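Print this page | E-mail this page

Trulel Woven Storage Basket, Round

The Trulel is a wicker basket for open shelving, hall benches and linen cupboards. It is supplied as a single piece with no lid, liner or handles. The pattern has been in the Fokside range since the first catalogue, with one revision to the base, described below.

Construction

The side wall is a tight weave of thin strands laid in horizontal rows and crossed by vertical ribs. The ribs carry the load and the rows hold their spacing. The wall is curved — there are no corner posts — and finishes in a thicker rolled rim, bound with a row of darker brown stitches. Wear generally starts at the rim binding, and any inspection should begin there. 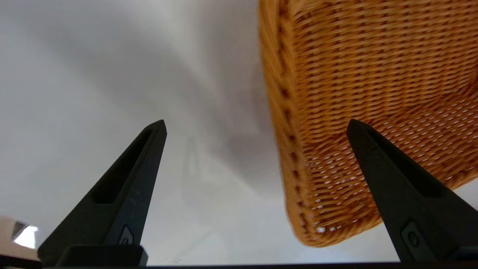
The weave opens slightly towards the base, leaving small gaps between the strands. These let air through and allow dust to fall out when the basket is tapped. Fine items such as buttons or loose screws will need a cloth or paper lining. The earlier base was woven closed and was slower to dry after cleaning; it was dropped at the request of Hwa-young Gil, who looks after finishing at our Hundetti workshop.

Colour

One finish only: honey-orange to golden tan, with darker brown at the rim. Colour varies between batches and will mellow in direct sun. Customers ordering several baskets for one shelf should place them on a single order so they can be drawn from the same batch.

Specifications

Stock code: 1774
Mass, empty: 1,076 g
Recommended maximum load: 54 N, evenly distributed
Storage humidity: not above 68 per cent
Assembly: none

Care

Brush along the rows with a soft dry brush. For marks, use a cloth wrung out in lukewarm water and dry the basket in shade with the opening facing down. Do not soak. Do not stand it against a heater. A loose strand end should be tucked back under the nearest rib and trimmed only if it catches.

Lift from underneath with both hands when loaded. Repeated lifting by one side of the rim will pull it out of round — this is not covered by the warranty.

Repairs

Rim stitching can be renewed. Baskets sent for repair should be empty and clean. Tarek Hajji handles repair quotes and will confirm the return freight before work starts. Broken ribs are assessed case by case. The Nasr tray uses the same rim binding and is repaired on the same terms.

Contact Fokside | Copyright Fokside, all rights reserved | Back to top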